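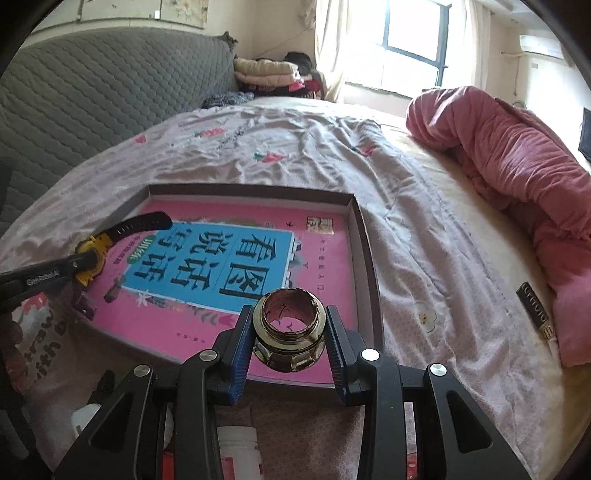

Sorting Loose Items on a Bed with Shallow Box Trays
Project report, Home and Living Spaces 2210
Brovdale College
May 12, 2019

1. Background

The course asked each student to pick a household task and find a better way to do it in a small room. I picked the sorting of loose items before a move. My room is number 203 in Cluvwood Hall, and I have to be out of it in June. The only large flat surface in it is the bed. The desk is fixed to the wall and too narrow to spread anything out on.

Loose items are the things that don't belong to a clear group. Clothes go with clothes and pans go with pans. A plumbing nut, a child's workbook, a spare key or a roll of tape doesn't go with anything, and these things usually end up in one bag at the end. At my last move, from Tronemham, that bag was not opened for a whole semester.

2. Question

Can loose items be sorted on a bed, in trays, without losing small parts and without having to sort them a second time after the move?

3. Materials

The trays were cardboard boxes with low walls. I got them from the grocery store on Barredo Street, where they are left by the exit for customers to take. A tray should be wide enough for a picture book to lie flat. I tried deeper boxes first and gave up on them. Things got stacked in them and I stopped looking at what was underneath.

Other materials were masking tape, a marker, sandwich bags and a kitchen scale. The budget for the project was 200 dollars, but I only needed to buy the tape and the bags.

4. Method

The bed was cleared in the middle, with the comforter pushed to one side and the folded clothes and blankets at the far end. The trays were set down in a row with a gap between them.

I worked from one pile on the floor. Each item was picked up once and put in a tray before the next one was touched. The rule was that flat items go in first and small heavy items go on top of them or beside them. A book makes a good floor for a tray. It keeps the cardboard from sagging on the mattress, and metal parts show up well against a bright cover. The pink one with the title 看图说话写话 was the best for this. The title means roughly "look at the picture, talk and write," and it is a school workbook.

Metal fittings were a problem of their own. A brass-colored nut with a six-sided collar looks clean from outside, but the inside can be rough and brown, and I did not want that rubbing on paper. After the first round I put every fitting in a sandwich bag before it went into a tray with a book.

I set a limit of 500 grams of small metal parts per tray. Over that, the bottom started to bend when the tray was lifted by its short sides.

5. Results

The trays worked for sorting. Nothing rolled off the bed, and I could see the contents of every tray while standing up. The low walls were enough to stop round parts.

They did not work as well for moving. A shallow tray has no lid, and two trays cannot be stacked if something sticks up over the wall. I had to slide each one into a larger carton, which took longer than the sorting. One tray tore at a corner and had to be taped from below.

The mattress was softer than I had planned for. Sitting on the edge of the bed tilted the whole row, so I did the rest of the work standing or kneeling on the floor.

The groups I started with also had to be changed. I had labeled the trays "paper," "metal" and "other," and "other" filled up first. In the second round I labeled them by the place where the item would be used next: kitchen, bathroom, desk, give back. The fittings went to bathroom and the workbook went to give back. This left much less to decide.

6. Sources of error

I knew most of the items already. A person sorting someone else's things would be slower and would need a tray for items they can't name. I also did the two rounds with the same pile, so the second was easier for that reason as well as because of the new labels.

The kitchen scale does not read well under small weights, and the metal limit should be checked with a better one.

7. Changes for next time

Put a board or a large tray under the row so the bed does not tilt. Bag all metal parts before starting. Label by next use and leave out the "other" tray. Look for boxes with hand holes in the short sides.

I would also like to test the same method on a kitchen table, with boxes from the same store, to see how much of the trouble came from the mattress. The empty trays are flattened behind my door until then.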